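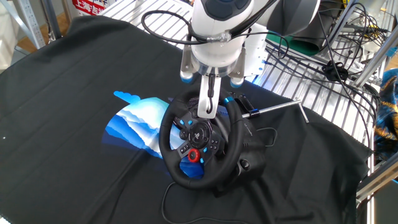
Grelutari Adds Steering Wheel Work to Its Arm Training Library

Grelutari has started a new series of recordings in which robot arms work on a game steering wheel clamped to a table. The recordings will be added to Rodska, the company's library of examples for a learning system that controls robot arms in handling work.

Rodska held 1398 accepted recordings at the end of February. The company plans to bring the total to 2170 before the next version of the system is trained, with most of the new material coming from the wheel series.

"Our earlier examples were mainly of picking up and putting down," said Lerato Kekana, who leads the recording program. "A wheel stays where it is and moves around its own center. The arm has to follow a path that the object sets, and the system needs to see that done many times, by different operators, before it can do it alone."

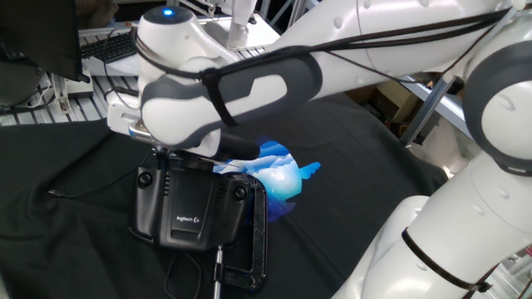 An arm above the Logitech wheel unit, which is held by a C-clamp on a cloth-covered table.

Each recording is limited to 20 seconds. An operator guides the arm through one task, and the movement of every joint is stored together with video from fixed cameras. A reviewer then accepts or rejects the recording. Rejected attempts are kept in a separate set – they will be used later to teach the system to recognize when a task has gone wrong.

Usix, the software firm that maintains the review tools, has added a label for partial turns at Grelutari's request. Labels from the earlier series remain valid and will not be changed.
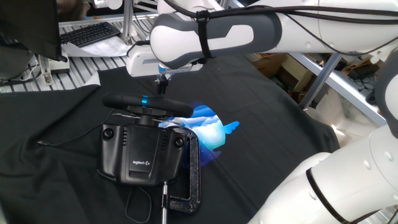 Rodska's rules for the wheel series require that the starting position of the arm vary between recordings, while the wheel itself keeps a known center. Operators take the center from a marking on the equipment. On the present wheel this is the bright blue band at the top of the rim, which stands out against the black and can be found from several camera angles. Wheels without such a marking will be considered for a later series.

The first group of wheel recordings will be delivered on Tuesday to Xaba, which carries out the training runs under a 2-year agreement with Grelutari. Xaba will test the trained system on tasks left out of the library, including turns that begin with the wheel off center.

Grelutari will publish the recording rules with the next Rodska release. Requests for access to the accepted recordings should be sent to the company's program office.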